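Docs > Perception > Grulon FAQ

Grulon: questions people keep sending us

What does Grulon do?

It looks at what a gripper's camera sees and proposes things worth picking up, with a pose and a score for each. It sits between the camera driver and whichever planner you use. We like Jendico, but we wrote half of it, so discount that accordingly.

Why does it want to pick up the tablecloth?

It has taste. More usefully, the detector was trained mostly on plain worktops, and a printed apple looks a lot like an apple if you have only ever met apples on grey laminate. Set flat_reject to true and Grulon will ask the depth channel for a second opinion before it commits.

Do I have to use a plain table, then?

Please don't. Patterned cloths are where the bugs live. Our fruit set has 3,286 labelled views, and 961 of them contain at least one printed object that somebody had to mark as "not a thing". That somebody would like a plain table very much. 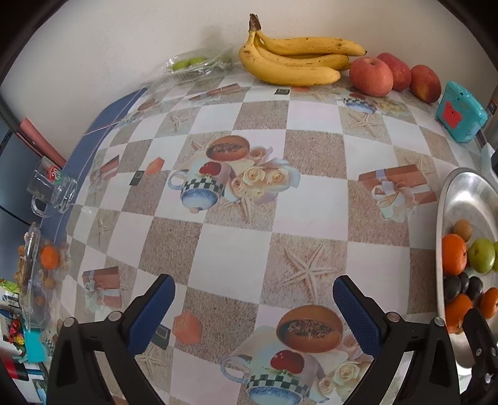
Answers by Petrică Moldovan | Perception tooling, Mostosar | Updated 2026-03-21

Which of those apples are real?

The reddish ones at the back, beside the bananas. The one on the cup is print, as is the one on the larger cup nearer the jaws, and so are the starfish. Version one was very keen on the starfish.

Does it cope with clear plastic?

Up to a point. Green fruit in a crumpled bag usually gets a box, but the grasp pose tends to land on the bag. Use the see_through label and let the planner refuse -- it is better at refusing than we are.

What about shiny trays?

Depth on polished steel is mostly fiction. Mask the tray and trust colour for the fruit in it.

My masks include the gripper. Is that a bug?

It's a missing self_mask file. Run the calibration tool with the jaws fully open, then again closed. Skipping the second run is popular and doesn't work.

How many views do I need to fine-tune?

Start with 500. Add more when the scores stop being funny.

3 comments | 12 shares

Contact the Mostosar tools desk | © Mostosar | Back to top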